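Search the Adside boards
Go

Ironing tablecloths: yes or no
Posted June 30, 2026 by saltcellar

My mother-in-law gave us a Wondum steam iron, and I have begun to suspect it was a message. I own five tablecloths. I iron none of them. Guests have so far survived. 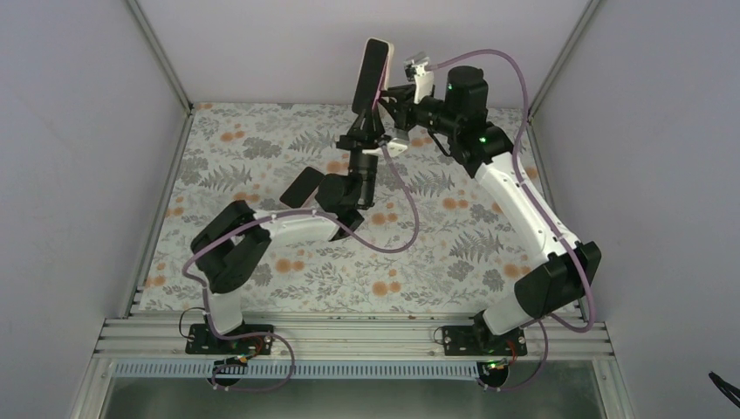

My position is that once the plates are down, you can't see the creases anyway. Talk me out of it, or don't.

gravyboat_5 replied:
You can absolutely see the creases. I ate at a place in Sala last June with a fold line running straight through my soup course, and I thought about it for 171 miles of driving home.

saltcellar replied:
That sounds like a problem with the soup.

mildew_and_sons replied:
Go patterned and quit worrying. Plain white shows every wrinkle and all of your gravy. Something with gray ferns and little orange-peach flowers on an off-white ground gives the eye somewhere else to go. 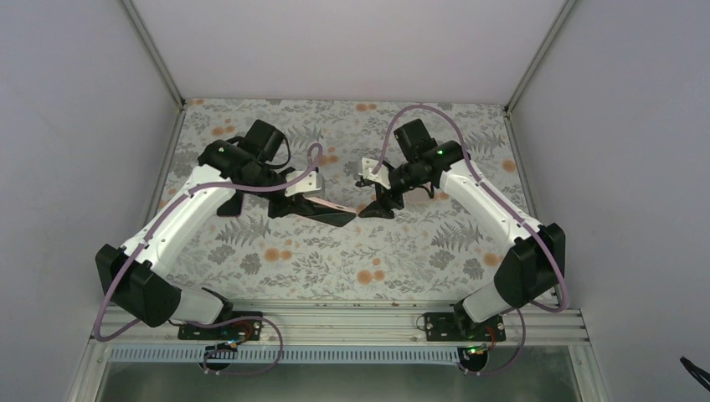
Pattern is a coward's way out, and I say that as a coward. I switched to floral fabric for the table 13 years ago and the iron has been propping a door open ever since.

gravyboat_5 replied:
Floral hides stains. It does not hide a crease. Hang it damp over the shower rod and half the job does itself.

hemline replied:
Tried that. Now I have a wrinkled tablecloth with a rod mark. The Wirnimico spray is no better -- smells like a dentist.

saltcellar replied:
So we're agreed on nothing. I'm using placemats.

Contact | © Adside | Back to top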